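Draltari corrige el desfase de los textos curvos en su editor de esferas

Por Nevzat Kurtuluş
Marzo
Lectura: 4 min
53 comentarios · Compartir

La versión 7 de Draltari, el editor de esferas para relojes inteligentes que desarrolla la empresa Wimetti, está disponible desde el jueves para todos los usuarios registrados. El cambio más esperado es la corrección de los textos curvos, que en ciertas esferas se dibujaban fuera de su arco cuando el reloj pasaba al modo de pantalla atenuada.

El problema era conocido en los foros desde el otoño. Un texto curvo, por ejemplo el nombre del mes escrito sobre el borde superior, se veía correctamente en el editor y también en el reloj con la pantalla activa. Pero al bajar la muñeca, las letras se separaban y la última quedaba a veces encima del indicador de batería. Los autores de esferas tenían que duplicar la capa, una para cada modo, y ajustar el radio de la segunda a mano.

Según explica Gearóid Ó Néill, responsable del motor de dibujo en Wimetti, el error estaba en el orden de dos operaciones. «En modo atenuado el programa cambiaba primero la fuente por su versión fina y después calculaba el ángulo de cada letra, pero con los anchos de la fuente anterior», dice. En la nueva versión los anchos se leen otra vez después del cambio. El consumo de batería, asegura, no aumenta.

Las esferas publicadas antes no se modifican solas. El autor debe abrir el proyecto, pulsar «Recalcular arcos» y volver a publicar. Quien usó el truco de la capa duplicada tiene que borrar la segunda capa antes de este paso, porque en caso contrario el texto aparece dos veces. Wimetti recomienda guardar una copia del proyecto, ya que un archivo convertido no se puede abrir con la versión 6.

Clodagh Keane, autora de la serie de esferas Bekska, probó la versión preliminar durante dos semanas. Su opinión es en general positiva, aunque encontró un detalle pendiente: los textos que van en sentido contrario a las agujas todavía muestran un espacio demasiado grande entre la «r» y la «v». «Se nota solamente en tamaños pequeños, pero yo lo noto», comenta. Ó Néill confirma que el fallo está registrado y que se arreglará en una actualización menor.

La versión 7 trae además una vista previa con fondo tridimensional. Hasta ahora el editor mostraba la esfera sobre gris liso; desde ahora se puede elegir entre 4 fondos de interior, o cargar uno propio, para juzgar si los colores se leen bien con una luz más parecida a la de una casa. 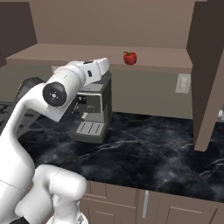 Cocina simulada con brazo robótico blanco y cafetera.

La vista previa nueva exige más memoria y en ordenadores antiguos se puede desactivar desde el menú de preferencias. Las expresiones condicionales, las etiquetas de fecha y la importación de fuentes funcionan igual que en la versión anterior.

Los relojes de la marca Magnusson reciben la corrección con retraso. Conall Cronin, que coordina la compatibilidad con fabricantes, indica que falta una prueba con las pantallas cuadradas y que no quiere dar una fecha. Hasta entonces, en estos modelos sigue siendo necesario mantener las dos capas.

La actualización es gratuita para quien ya tiene licencia. Se descarga desde el propio editor, en el apartado «Acerca de».

Compartido 7 veces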